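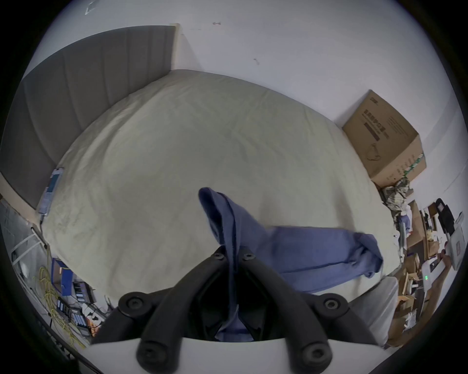
Pre-purchase inspection, hand-held grippers
Tuesday, March 26, 2024
Checked by: Reece Hollis

1. Finger bolts tight: Yes. Add a spare bolt set to the order.
2. Fingers close evenly on cloth: Yes. Try a heavier towel before we commit.
3. Mount free of cracks: Yes.
4. Cables clear of walkways: No. Needs cable covers, budget 80.
5. Power strip load checked: Not yet. Label every plug first.
6. Boxes and packaging stacked away from work area: No. Clear before delivery.
7. Spare parts quote: Himex only. Still waiting on Tradesberg.

Budget: 3,481 for 2 units, plus about 700 for spares and servicing. Delivery not included.

Hold the order until items 4 to 6 are signed off. Next inspection in August.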